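Sun, Jul 9, 2023

Didn't mean to go in on a Sunday but the left gripper has been slipping since Thursday and I couldn't leave it. Quick notes before I forget the order I did things in.

Came in with coffee, no breakfast. Room stuffy. Heikki Laitinen had left a note on the bench – "L jaw sticky on close, opens fine, I did not touch it" – which is how Heikki signs everything. Pulled the finger pad off the left one first. Grit in the groove where the pad seats, same as in February. Brushed it out, wiped with the alcohol, put it back. Still sticky. So not the grit, or not only the grit.

Next the trigger linkage. The spring was fine. One of the pivot screws had backed out maybe half a turn, enough that the whole thing rocks when you squeeze slow. Tiny drop of the blue threadlock and snugged it down. The Flarklow drawings say to use the washer there and ours never had one. Ordered 2 washers in the spring from Prastivside, they sent me the wrong size and I never chased it. Must chase it.
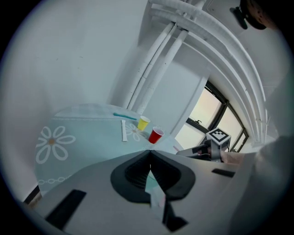 Pads are the part I keep going back and forth on. The soft V ones grip far better than the old flat set but the notch has to line up, if one lobe sits proud by a hair it pushes the thing sideways before it closes. Loosened, squared by eye, tightened, tried again, did that 3 times. For the test I stuck to the usual pair on the blue flower cloth, the yellow cup and the red one, and told Markos to stay on red with the right hand gripper untill I was happy with mine. Cups are good for this, they shift if you come in crooked, you can't fool yourself.

Markos Kontogiannis only came in because I bribed him with lunch. He is a lot more patient than me. He wanted to redo the marker check on both while we had the covers clean and he was right, so we did. Print on the right one is ok, corners stuck down properly. Wrote the date on the tape inside the lid this time so we stop arguing about it.

Then the log. Counter on the left says 885 closes since the last pad change. Randum (our log sheet, Paul's name for it, no idea) has it lower becuase somebody skipped a day. Probably me. Corrected it in pen.
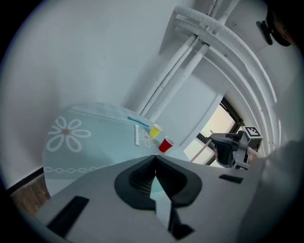 Anyway the skipped day matters since I want to swap pads by count and stop doing it by feel. By feel I always leave it too late. Markos thinks we should change both sides together even if one looks fine – more money but the two hands would match. Said I'd ask Paul on Monday. Paul will say no and then say yes after lunch.

Stopped at roughly 4, later than I promised at home. Left jaw closes clean now, slow and fast. Slight click at full open that I don't love. Could be the screw settling, could be the stop. Not taking it apart again today.

To do
– washers, Prastivside, get the RIGHT size, send them a photo of the old drawing
– threadlock nearly empty
– check the click after a full morning of use
– ask Heikki if the right one ever stuck too or only the left
– new brush, the old one sheds

Home, cold pasta out of the pan, feet up. Forgot my jacket on the back of the chair there. Keys were in the trousers at least.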